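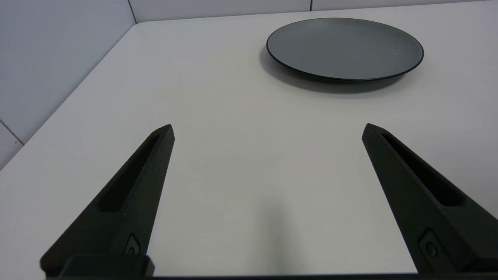 Mallska Table Setting Notes
Version of 30 July 2022

Summary

Mallska is a small collection of pictures and written notes about simple table settings. The subject is tableware on plain tables: where a plate stands, how far it is from the border of the table, and how it looks from a low or slanted position. The collection has 600 entries. Each entry is one picture with one line of notes.

We made it first for our own use at Zondurine, where we prepare pages for a catalog of everyday tableware. Later the people of Halvorsen asked for a copy, so we cleaned the notes and wrote this file.

Contents

pictures/ — all the pictures, in folders by table
notes.csv — one line for each picture
words.txt — the list of words allowed in the notes
changes.txt — what was corrected and when

Of the 600 entries, 200 have only one piece of tableware on the table. 113 have a plate together with a bowl. The remaining entries have larger settings, with cups and cutlery.

Columns in notes.csv

entry: number of the entry, without zeros in front
table: name of the table color, from words.txt
item: the main piece of tableware
item_color: the color of the large surface, not of the rim
rim: color of the rim, or "same" if it is not different
place: position on the table, as seen in the picture
remark: free text, can be empty

How we write the colors

Dark tableware gave us the most work. In the first notes the same kind of plate was called black, gray, slate and even blue, depending on who was writing. Now the rule is that the large surface decides the color, and the rim has its own column. A dark gray plate with a thin black rim, standing alone on a white table, is written as "dark gray" and then "black" in the rim column, also when the light makes a part of the surface look paler. Small specks do not change the color. If you want to mention them, please use the remark.

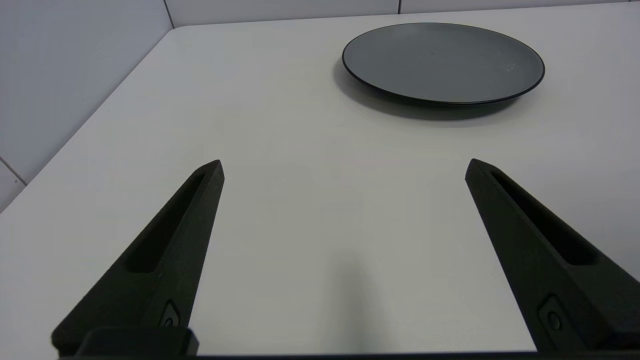 The place column is always written from the side of the viewer. We do not try to guess where a guest would sit, and we do not turn the picture in our mind. The allowed words are "left", "right", "center", "upper" and "lower", and two of them can be combined. For a plate like this one the correct value is "upper right". Its round shape looks like a wide ellipse from this angle, but the item is still "plate, round", and the soft shadow on the tabletop does not count as part of it.

Known problems

In 103 entries the rim column is empty. These are older notes, written before the column existed, and we are filling them slowly.

White tables and light gray tables are not always separated well. A white surface can look gray in shadow, and some notes follow the shadow. We use "white" when in doubt.

Entries from the Skasix room have cups with the handle turned in all directions. The notes do not say the direction of the handle.

Use

You may use the pictures and the notes for catalogs, teaching and study. Please keep this file together with the folder. If you change the word list, give your version another name — otherwise two different lists with one name will travel around, and this happened to us already in January.

Corrections are welcome. Send the entry number, the column and the new value. One correction on each line is easiest for us to read.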